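The Indexer

Mercedes Giraldo wrote indexes for other people's books. She worked at the kitchen table from seven in the morning until the light went, and she was paid by the page.

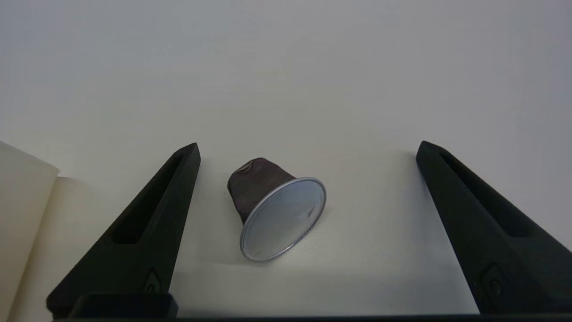
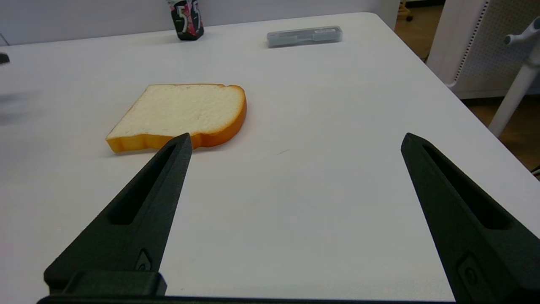

A coffee capsule, and a slice of bread on a white tabletop.

The book that August was a history of the Palomino canal, 1213 pages with the notes. She had reached the letter K when she found her father. Giraldo, R., lock keeper, dismissed. There was one line on him, on a page mostly given over to the price of gravel.

He had told the family he quit. He'd told it at weddings, with the hat thrown in the water and the boss left standing there.

She read the line again and checked the source note. It gave a company ledger and a box number. The author had no reason to lie about it.

The publisher wanted names only if they mattered to the story. She could leave him out. Her mother was eighty-two and still read everything with the name Palomino on it — the back pages first, always, looking for people she knew.

Mercedes typed the entry. She took out the word "dismissed" and left the page number. Then she went back to K, where there were two men named Keller, and she had to work out which of them had drowned.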